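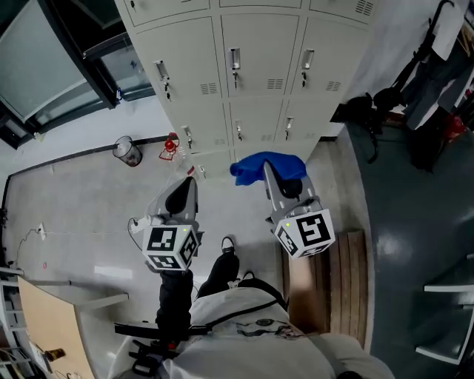 Figure 2. Beige metal lockers, Whiteley site, indoor room. Photo: B. Kovács.

4.2 Locker use and the length of the working day

Lockers were not in the original plan for this study. We set out to look at commuting and shift start times at the Whiteley and Denisell sites, and the storage questions went into the survey late, as a half page at the back. They ended up giving us some of the clearest answers we have. So a section to themselves.

Survey went to all staff on both sites in May. 1264 people sent back a usable form. Of these, 648 said they had a locker assigned to them at the time. The rest shared, used a car, used a desk drawer, or carried everything all day. Response was weaker on nights at Denisell (see 3.4), and anything we say about night staff there should be read with that in mind.

First finding, and the plainest. People with an assigned locker came in earlier and left later than people without one, even within the same job grade. The gap is small at Whiteley and larger at Denisell. We do not think lockers make anyone stay at work. More likely the two go together through tenure: long-serving staff get the lockers, long-serving staff also keep longer hours. Kemeys made this point about changing rooms in an earlier internal report and we found nothing to argue with it. When tenure is put in the model the gap at Whiteley mostly goes away. At Denisell it shrinks but stays.

Why it stays is harder. Denisell has one storage room (metal lockers in a bank, much like Figure 2) and it sits at the far end of the building from the time clocks. Staff there told us, over and over, that the walk comes out of their own time. Coat off, bag away, back down the corridor, clock in. Same again at the end of shift with the order reversed. Several wrote in the margins of the form about it, which we had not asked for. One comment, from a packer on days: "I am at work ten minutes before I am at work." Another just drew an arrow and wrote LONG WALK.

At Whiteley the clocks are next to the lockers and the complaint hardly comes up. What comes up there is keys. Lost keys, keys that went home with someone who has since quit, a spare set held in an office that closes before the late shift ends. We coded key trouble as its own category after the first batch of forms, and went back to recode the earlier ones. Agreement between the two coders was good for keys and poor for "other security," so the second category has been dropped from Table 3.

Sharing. We expected people who share a locker to be unhappy with it and many were, but not evenly. Sharing with someone on the same shift was disliked. Sharing with somebody on the opposite shift was mostly fine, and in a few cases prefered to having no neighbor to leave things for. Food gets swapped this way, phone chargers, a birthday card once. Nothing in our questions was built to catch that sort of thing and we only have it from the interviews, so treat it as a lead for someone else.

Size came up less than expected. The exception is winter clothing and helmets, where cyclists at both sites said a full-height door matters more to them than anything else on the list. Keltano, the contractor that handled the Denisell refit, put in half-height units for part of the staff. Satisfaction in that group is lower, but the group is also newer and younger, and we can't pull those apart with this sample.

Some limits. The assigned/not assigned question was worded badly. "Do you have a locker" was read by some as "is there one you use," by others as "is your name on one." We caught it when Whiteley's own list did not match the forms, and almost 3 percent of answers had to be checked by hand. The site list was out of date too, so neither source is clean. Also we never asked about distance directly. The walk at Denisell was paced out by the second author on 8/8/24, on a quiet afternoon, which tells us little about the same corridor at shift change.

A follow-up at the Wodirness site would help here, it has two storage rooms at diffrent distances from the one set of clocks, and staff are placed in them by start date only. That is close to the comparison we would want. Access has been asked for. No answer as of writing.

Clothing allowance and laundry were asked about on the same page of the form and are dealt with in 4.3.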